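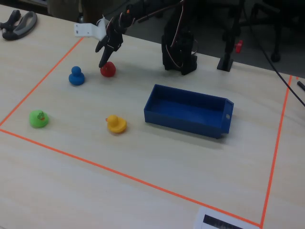
Brirkari Bath Thermometer

Product code 429

The Brirkari is a floating thermometer for baths and paddling pools, supplied by Gurnari to nurseries, hospitals and private households. It gives the water temperature on a large display that can be read from a standing position.

Description

The casing is sealed and has no battery door. Power comes from a cell fitted during assembly, with an expected life of nearly 200 weeks in ordinary use. The thermometer switches itself on when placed in water and switches off after 20 minutes. Readings are given in degrees Celsius only.

A steady green light shows that the water is within the set range. An amber light shows that it is below the range, and a flashing red light that it is above. The range is set before dispatch and cannot be altered by the user – customers who require a different range should state this when ordering.

Use and care

Stir the water well and allow the thermometer to float freely before taking a reading. Always check the water by hand as well. The thermometer is not a toy and should be removed before a child enters the bath.

Rinse after use and dry with a soft cloth. Do not place in a dishwasher or steriliser. Units showing cracks or moisture behind the display must be withdrawn from use.

Ordering

The thermometer is sold singly or in boxes of nine. Boxes are sent from the Cedham warehouse, which is closed on Saturday. Orders from nurseries and hospitals should carry a purchase order number. The wall bracket and carrying pouch are listed separately under Arruda accessories.

Guarantee and returns

Faulty units will be replaced on return with proof of purchase. The guarantee does not cover damage caused by dropping or by water above the stated limit. Trade accounts are handled by Awuor Obura. Questions about temperature ranges and calibration certificates should be addressed to Mikkel Eyvindsson at the Cedham office.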